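# "Show me the door that sticks": Farzana Sarkar on simulation scores

Farzana Sarkar has spent most of her working life writing planners for mobile manipulators, and she would like people to stop sending her success rates. The latest to land in her inbox came from Vimia, a simulation and evaluation package being pitched to labs across the country. It claimed 63 per cent on household tasks. She printed it and wrote "of what?" in the margin.

"I'm not against simulators," she says. "I use one every day. My complaint is with the paragraph that comes after, where somebody's rendered flat has become 'homes'."

She agreed to talk on the condition that we look at her own tests as well as Vimia's. Her planner, Mollah, takes an instruction, breaks it into moves and hands those to a controller she didn't write and doesn't entirely trust. Since February she has been running it in a rendered flat, 800 episodes to a batch, and reading the logs herself.

The logs are where her doubts come from. A batch can improve overnight without the planner getting any better. "We changed the starting poses once and gained 7 points. Same code. If I'd been writing a press release that week I would have called it a breakthrough."

She keeps a folder of views from the simulated flat and goes back to it whenever a number looks too good.
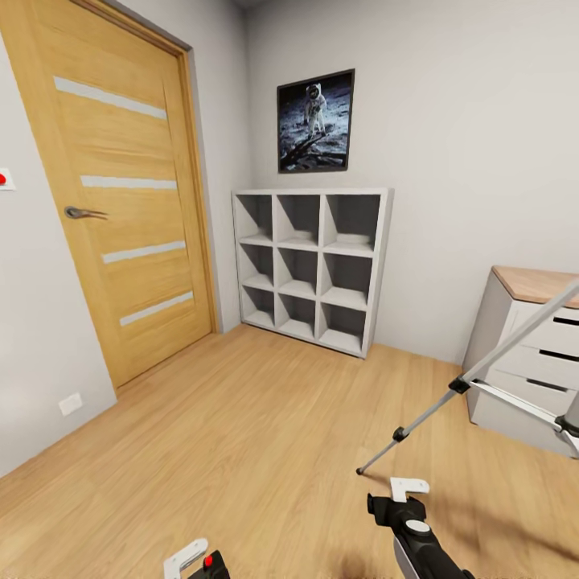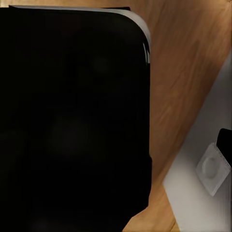
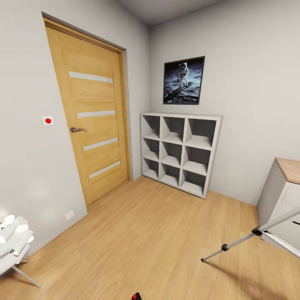
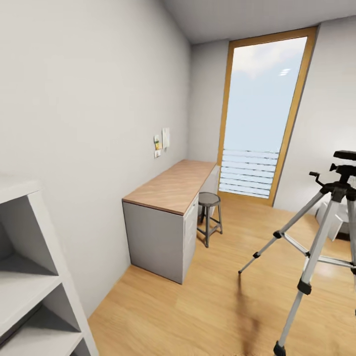

*Views from the simulated flat used in the Mollah tests.*

What bothers her about the flat is how agreeable it is. She brings up the cube shelf by the door, with nothing in any of its compartments. "Who lives like that? My shelves at home are full of chargers and tax paperwork. A planner that can find a free spot on an empty shelf has shown me very little."

The close view of the black appliance on the counter interests her more. Most of what the camera gets there is dark, glossy surface, and she wants to know what the perception module makes of it. "A segmentation network will give you a mask no matter what. It'll give you a confidence score too, and the score will be lovely. I want it to be able to say 'I can't tell, move the camera.' Mollah can ask for another view now. It asks too often, which annoys the people who care about cycle time."

The tripod is another favourite. Thin legs and braces are awkward for a coarse collision map, she says: fatten them and the planner refuses to go past, thin them out and it plans a path through the gap between two legs. She has tried 3 map resolutions and likes none of them.

Brurberg, the group behind Vimia, argues that broad simulated testing catches faults long before hardware gets damaged. Sarkar accepts that. She has caught plenty that way, including a frame transform with a flipped sign that had survived two code reviews. What she won't accept is the idea that the remaining faults must be small ones.

"Friction, cable drag, a door that sticks in humid weather. I grew up in a house with a door like that. You had to lift the handle and shove with your hip. Show me the door that sticks and then we can discuss your percentage."

I ask whether Flamitz, the open-source replay tool her colleagues are keen on, might settle some of this. It lets anyone step through an episode and see what the planner believed at each tick. She's lukewarm. It's good software, she says, and the colour coding is sensible, but people watch the replays of the failures and skip the successes.

"Go and watch the successes. Some of mine are awful. The arm gets there by a route I'd be embarrassed to defend, and the checker only looks at the final state, so it passes."

She is rewriting that checker at the moment. She expects her own score to drop when it goes in, and she hasn't decided whether to rerun the old batches.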